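Isov arm kit, anyone running one on small item sorting?
Forum: Bench Automation > Kits and Services

vdufour wrote:
We've had the Isov two-arm kit on loan for 13 days and I have to give Cormier a yes or no on buying it. The work is sorting capped bottles between plastic bins. No conveyor, no fixtures, bins set down wherever there is space on the table. The kit price includes the arms, the grippers, the wrist cameras and 100 hours of remote setup support from Skullport. I've used very little of the support so far.

Reach is fine. Repeatability is fine for what we do. I am less sure about the grippers, and about how it copes with shiny surfaces. Our table is polished wood and it picks up the color of whatever is on it. 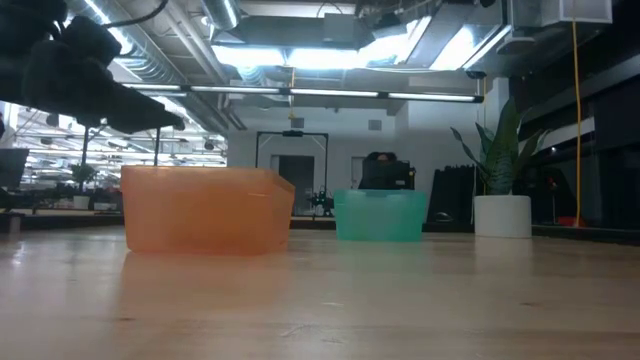

Arm over the orange bin, teal bin farther back. Fixed camera view.

Has anyone bought this and kept it past the first few months?

mlemieux wrote:
Bought ours in April. Still running. The arms have been no trouble. The stock finger pads wore smooth and I replaced them with a softer rubber. Ask Skullport for the pad drawing, they will send it if you ask twice.

On the glare, put down a matte mat and stop worrying about it. It took me two minutes.

scanlon_s wrote:
I disagree with the mat. We tried one and the bins dragged it when the arm bumped them. Then every position was off and the operator had to start over. I'd turn off the lights right over the table first and see what changes.

Also, what is the Skullport support worth to you? We had the same hours in our contract and they expired after a year. Read that page before you count them as part of the price.

mlemieux wrote:
Tape the mat down.

vdufour wrote:
Good point on the hours. I checked, and ours expire too. I'll ask for that to be changed.

Can't do much about the lights, other people work in that room. I'll try the mat, taped.

More on the grippers, from the wrist camera side.

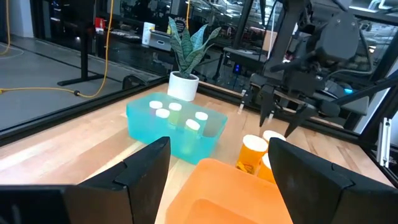
Finger width is my main complaint with this kit. The fingers are strong and they close evenly, but they are bulky for picking out of a group. Bottles spaced out on the table are easy. With five of them standing in the blue bin, the finger has to go down between a bottle and its neighbor or between a bottle and the wall, and that is where I get most of my failed picks. The three orange ones standing close together outside the bin are a similar problem, because one partly hides another from this camera. I can go in from the other arm, but that adds time to each cycle.

Skullport quoted me a narrow finger set as an extra. I think it should be in the box.

gmacdonald wrote:
Why does it need to be narrow fingers? For capped bottles standing upright I would use a small suction cup on the cap. Boster sells one with its own pump. You come straight down and the neighbors don't matter.

charbonneau_c wrote:
Suction on caps depends on the cap. Ribbed or embossed tops leak. We went through that with a Boster cup and ended up back on fingers. I'd pay for the narrow set before adding a pump and a hose to the arm.

gmacdonald wrote:
Depends on the cup too. A bellows cup handles light embossing. Ours has done over a year on printed caps. I agree it is no good on deep ribs.

scanlon_s wrote:
Before anyone buys anything, try a shallower bin. If the wall is lower than the shoulder of the bottle the finger has somewhere to go. Costs almost nothing.

vdufour wrote:
The bins are fixed by the customer, so no. I have asked Skullport for the narrow fingers on trial and for the support hours to run without an end date. If they agree to both I'll recommend it to Cormier. If they only agree to the hours I'm going to look at the suction option.

mlemieux wrote:
Get the pad drawing while you have them on the phone.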